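Re: [packaging-list] Clear film packs, label on the side panel
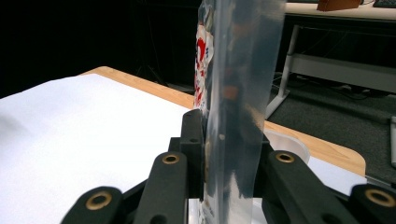
Tall clear pack, printed label seen from a steep angle.

Lukian Hordiienko wrote:
> We are redoing the shelf packs for the Mazza line and Walska wants the
> label moved off the front, so the whole broad face stays clear. Has
> anyone run this with a side label? My worry is wrinkling on the narrow
> panel. Our current film is 40 micron.

Lukian,

We tried it in January on the Sarnix packs. Some notes.

Wrinkling is real, and it stays mostly on the narrow side. The broad face is smooth and glossy. The side with the label is crinkled and uneven, and the clear film above the label is wrinkled too. Pale streaks show along the fold. I would not put small type anywhere near it.

Legibility is the other problem. At that angle the bold red curve at the top of the label still registers, but the small blue characters next to it can't be read. If the product name has to work from the front of the shelf, a side label won't do it alone.

Glare: a glossy face picks up whatever is behind and beside it. Check samples against a dark background as well as a white one - ours looked fine on white and went grey-blue on dark.

We changed two things afterward. Side panel went from 9 cm to 13 cm, and the label is now applied before the pack is formed. The second change helped more. Ditetti quoted us for a heavier film but I have no samples yet.

What width is your side panel now?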